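What We Keep on Top
Speaker notes, Prorkcombe Library evening talk (Fiona Baird)

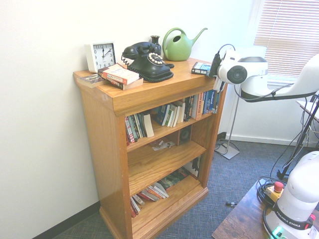
Slide 1. Say hello, thank Kjærgaard for lending the chairs, tell people they can leave their coats on if they're cold. Then straight in.

So I've moved house more times than I'd like, and every single time the bookcase is the first thing to go up and the last thing to get sorted out. I want to talk tonight about that in-between stage — when the books are sort of on the shelves and the rest of your life is sort of on top.

(Pause. Ask who has a shelf at home they're ashamed of. Wait for hands. Put mine up.)

Start with the top, everybody does. A flat top at a nice height is an invitation! You walk past with something in your hand and down it goes. Clock, phone, watering can, the paperback you were reading. I have a soft spot for the old rotary phone. You have to wait for the dial to come back around before you can do the next number, and if you got the last one wrong you started all over again. My aunt's number was full of nines. I still remember how long it took.

(If there are younger people in the room, do the dialing noise. It went over well at Dasow.)

The Greg Bear is there because science fiction never makes it onto the proper shelf in my family. It travels. It goes to the bath, the bus, the top of the bookcase. I think of those as the books on duty, and the ones standing in a row as the books at home.

Slide 2. Word "ROW" on its own.

Now the upper shelf, the good one, at the height where you can read the spines. This is where people try. They stand the books up, more or less, and they lean a bit, and that's fine by me. I don't sort by color and I don't sort by author. There's a blue one that says Thailand, and a travel book like that is a terrible thing to file, because do you put it with the trips you took or the trips you meant to take? (Let them laugh or not. Move on.)

The bottom shelf is the opposite. Books lying at angles, piled up, leaning at the back. When I helped at the Kanau book sale we took in 498 books over a weekend and I'd say you could tell the bottom-shelf ones right away, they had that slumped look. If a book leans for years the spine goes crooked and stays that way. Lay the big ones flat, please. I'm begging you.

Slide 3. Word "GAP".

Here's where I get a bit worked up. The middle shelf. A little speaker, a few loose bits of paper or photos, and otherwise plenty of room. I used to see a shelf like that and want to fill it by dinnertime. Now I leave it alone for a while. You need somewhere for the books you haven't met yet, and you need somewhere to put things down while you're moving other things.

(Water. Check the clock at the back of the room.)

Things to try at home, read these out slowly:

Clear the top completely, once, and dust it.
Put back only what you used this week.
Water the plants before you put the watering can back — mine drips.
Take the pile off the bottom and start from the heaviest book.

Don't do all 100 books in one go. Do 2 shelves and have some tea.

Questions. Someone will ask about e-readers. Be nice.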